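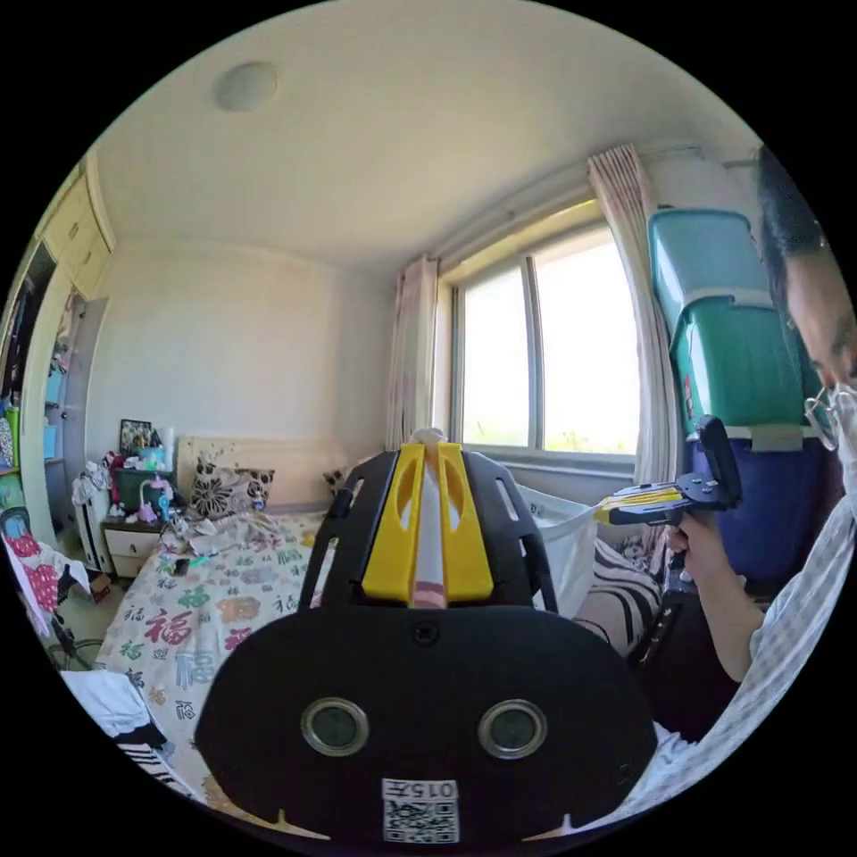 Ghazala Hashmi's advice to anyone starting a first gripper was to build the hand before the arm, and to hold it in your own fist until you trust it. An arm, she added, only hides what is wrong with the fingers. A good many builders would disagree with her, and some of their reasons are given later in this chapter, but the order of work in this book follows hers.

Chapter 4
Hand-held grippers

4.1 What this chapter covers

A hand-held gripper is a robot's hand with a person on the end of it. It has jaws or fingers at the front, a body in the middle and something to hold at the back. Many also carry one or more cameras, so that what the fingers do can be recorded and used later. A pair of yellow fingers standing upright and parallel in a black slotted frame, with two lenses set side by side in the body, is one such layout, and the home build in this chapter follows it in outline.

By the end of the chapter you should be able to set out the parts of a two-finger gripper, choose a finger shape for a given object, fit a camera where it can see the fingertips, and run a simple test at home. You will need the parts list from Chapter 3 and the small hand tools from Chapter 1. No arm is needed until Chapter 7.

The running project is called Swati. It began as a class exercise at the Drustano workshop, a shared space with two long benches and a store cupboard, and it was rebuilt several times at home by people who had taken the class. The version used here is the third. Where an earlier version did something differently and the difference matters, the text says so.

4.2 Working at home

Much of this work can be done in an ordinary room. A spare bedroom will do. The bed is a useful place to lay out cables and parts, and a dropped gripper comes to less harm on a quilt than on a hard floor. Screws are another matter. Keep them in a lidded box and open it only over a tray.

Stacking plastic storage boxes are better than drawers for a project of this kind. Use one for finished parts and one for parts waiting to be fixed, and do not let them mix. In the Drustano class the two were mixed once, in May, and a cracked finger went back on to a good body. It held for most of an evening and then failed during a test, and the fault was looked for in the motor first.

Think about light before you start. A window behind the object will make the camera darken everything in front of it. Work with the window to one side if the room allows, or draw the curtains and use the ceiling light. Sheer curtains let through a good deal of daylight and may not be enough by themselves on a bright day. Whatever you choose, write it in your notebook, and use the same light each time you repeat a test.

4.3 The parts

The body holds everything together. It should be rounded where the hand may meet it, and it should come apart with one size of screw. The Swati body is in two halves. Its mass with the fingers fitted and no cable is 190 grams, which most people can hold up for a few minutes without tiring. The first version was heavier and was put down far too often to be of use.

The finger frame sits on top of the body and keeps the fingers in line. Slots in the frame save weight and leave room for a screwdriver. File the inside edges of the slots before fitting. A rough edge will catch a cable sooner or later.

The fingers close on the object. They should stay parallel for as much of their travel as possible, so that a flat object is met by a flat surface. Swati's fingers open to 54 millimetres. A bright colour helps, as the tips then stand out from most things they are likely to pick up. Fingers in the same colour as the body are harder to find in a recording, especially in poor light.

The handle can be part of the body or fixed behind it. Staditz, the second project in this book, has a separate handle on a bracket. It is easier to repair and less steady to hold.

Labels are easily left until last. Put one on each gripper as soon as it is assembled. If you build two, as this chapter suggests from section 4.6 onwards, mark them left and right and keep to it. A printed code is convenient when recordings are sorted by a computer, but a plain number in ink is quite good enough for a notebook.

4.4 Choosing an object to grip

Begin with something light that does not roll. A small soft toy, a folded sock or an empty carton are all suitable. Leave glass and anything full of liquid until the fingers have been tested.

Soft objects forgive a poor grip. The fingers sink in and the object stays put even when the two sides are not level. Hard objects show the fault at once by turning or slipping. For this reason the tests in section 4.8 use a soft object first and a hard one second, and the results should be kept on separate pages.

Plultard fingers, described in Chapter 5, have a curved pad and behave differently with round objects. Do not use them for the tests in this chapter.

4.5 A first check by hand

Before any motor is fitted, close the fingers by hand and watch the tips. They should meet along their whole length. If they meet only at the top, the frame is leaning and the lower screws need loosening. If they meet only at the bottom, the pads are too thick.

Next, hold the gripper at arm's length with the object between the fingers and turn your wrist slowly, first one way and then the other. Note the position in which the object starts to move. Do this several times and write down every result, including the ones that seem wrong. A sheet for this is printed on page 153.

If you are working with a partner, one person should hold the gripper and the other should do the writing. Change places halfway through. People grip with different strength, and the two sets of results will seldom match. Section 4.6 begins with that difference and shows how to fit a stop so that the fingers close by the same amount whoever is holding them.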